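3.2 Cups and starting positions

All trials used the same kind of paper cup, taken from one pack of 48. We chose paper for its low weight – a small push at the rim is enough to tip it over. Figure 2 shows two states of the table.

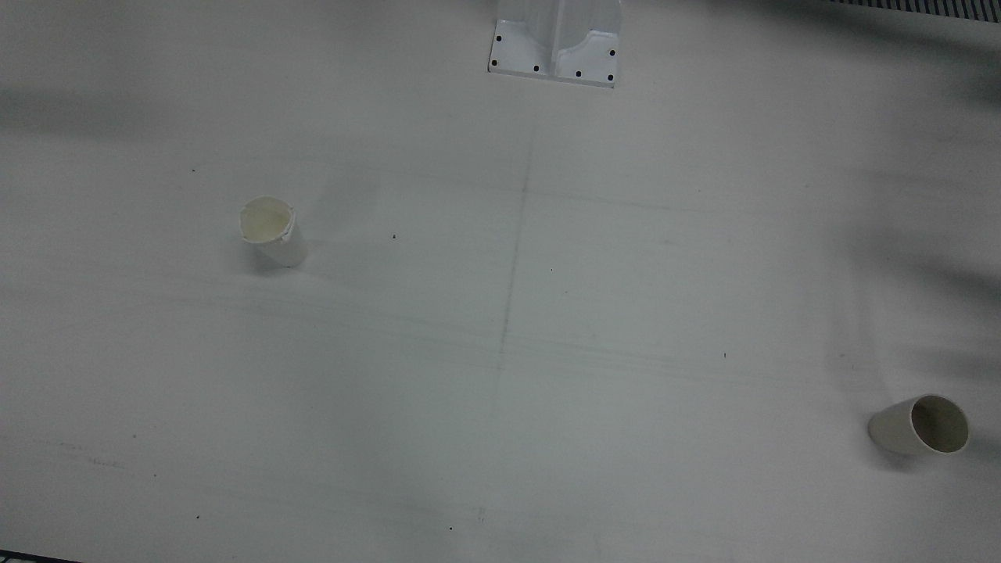

Stability is the main subject of this section. A cup can be met in two positions, upright or lying on its side, and we coded them separately. In Figure 2a the left cup is upright and the right one lies with its mouth turned to the right. The rim of the upright cup is a little dented, and such cups were kept in the set.

Of the 609 trials, we excluded those in which a cup left the table. Figure 2b has two cups as well, with the hand above the table. 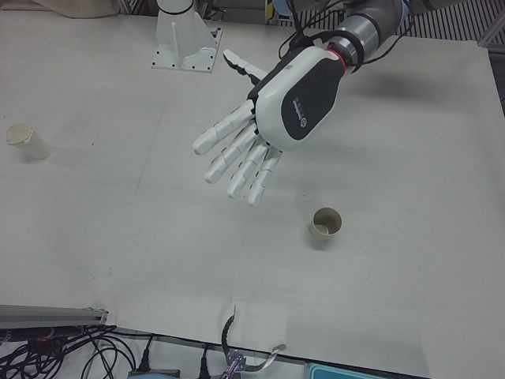
3.3 Coding of the rim

Hladun coded each rim as round or dented on Tuesday, before the first trial.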